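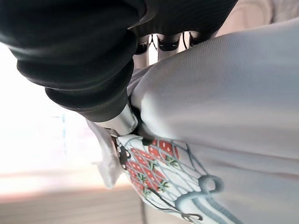

BEDROOM AND CLOTHES WALK-THROUGH, GUEST ROOM 7
Sovurden House – Sunday round
Checked by: Garba Adeleke

1. Light gray top, printed design on the lower part
Fabric: soft, faint ribbing. OK.
Creases: fail. Pinched and twisted in one spot. Shake out and fold again before it goes on the shelf.
Comment: The laundry card says "fold flat." The card has been up since January and I believe I am its only reader.

2. Bed
Duvet or sheet, whichever we are calling it this month: smooth enough. Gentle wrinkles, within tolerance.
Bed frame rail: pale, no complaint. Run a hand along it for splinters anyway. Usman found one last year with his shin.

3. Clothes left on bed
Fail. Dark garment, bunched up. Clothes do not count as bedding, however long they lie there.
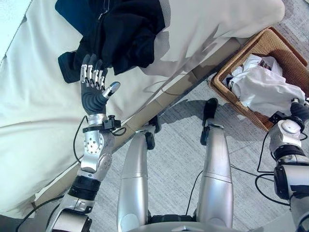
Item 3: dark garment on the white bedding.

Action: hang or fold, then smooth the bed again. Mind wire hangers near the duvet – the Plustora covers snag if you so much as look at them, and a new one is 148 dollars.

4. Floor beside the bed
Keep a clear path to the door at all times. Shoes under the bed are allowed. Shoes almost under the bed are how we got the incident form.

5. Closet rod
Rated for 110 pounds. Winter coats go in the hall closet. Rolo, please stop testing the rating.

6. Smoke alarm
Press the button, hold for 2 seconds, wait for the noise. Warn the room next door first.
Comment: I did not warn the room next door.

Result: pass with corrections, items 1 and 3. Recheck before the evening round. Initial here: G.A.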